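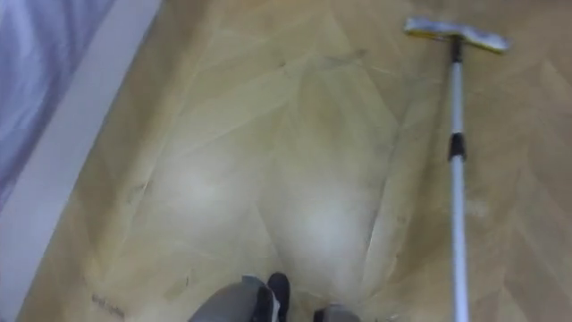
Jan 5, 2019

Day one of getting the Rellow to mop, and most of it went to the mop. I had assumed, in my innocence, that the walking machine would be the hard part and the stick from the hardware store would be the easy part. The herringbone floor was supposed to help. The Clutulico software likes floors with lines in them, and you would think a room full of pale zigzags pointing up the bedroom like arrows would be a treat for it. Then the light comes in and lays a couple of big white patches of glare across the middle, right in front of the feet, and as far as the map is concerned the boards there have gone on vacation. I turned the exposure down two notches and pulled the shade. The map came back. So did my need for a lamp.

Next the pole. It telescopes, with a black collar where the two sections lock, and the collar is rated by its maker for a person who adjusts their grip without thinking. The Rellow does not adjust. It holds at the taught length, and if the pole creeps in by a finger's width the head lifts at the far end of the stroke and it mops air with great seriousness. I watched it do this for a good while before I caught on, mainly because it looked so much like it was working. I have now tightened the collar as hard as my hand will go and put a pencil mark on the inner tube just above it. If the mark moves, I'll know who to blame.

Foot sensors after lunch. The left one was reading 293 standing still, where the right one sat politely near zero. The Rivance manual says to re-zero with the machine hanging from its strap, both feet off the floor, and wait 30 seconds before you press anything. I did not wait 30 seconds the first time. I did the second time. The left foot came down to something I can live with. I also took the shell off that foot and found lint packed in behind the toe, which I would like to say surprised me.

The manual wants the ankles greased every 2000 hours and says nothing at all about lint. Eder, who sold me the gripper pads, are a firm of few words too. Their instruction sheet for fitting the pads is one drawing of a pad with an arrow pointing at it. I put them on the way the arrow seemed to mean, and the pole stopped turning in the hand, so I am calling that correct.

Then I set the keep-out strip along the baseboard. The first version was too thin and the mop head got itself under the lavender fabric and tried to take it along for the next pass. No harm done except to my opinion of my own tape measure. Widened the strip, ran it again with my thumb on the stop button, and it turned before it got there. That leaves a band of floor by the wall that will have to be mopped by the older system, meaning me.

Final tally for the day: 3 full passes, all dry, all slow, one of them straight. The second drifted left the whole way, and I think it was following the slant of the planks when it should have been following the wall. There's a setting for how much it trusts the floor pattern. It was all the way up. It is now halfway, which is also about how much I trust the floor pattern.

Battery on the charger, strap hung up, mop leaned in the corner. Tomorrow: check the pencil mark before anything else, zero the feet again cold, and try one pass with a damp pad. Move the rug in the hall first.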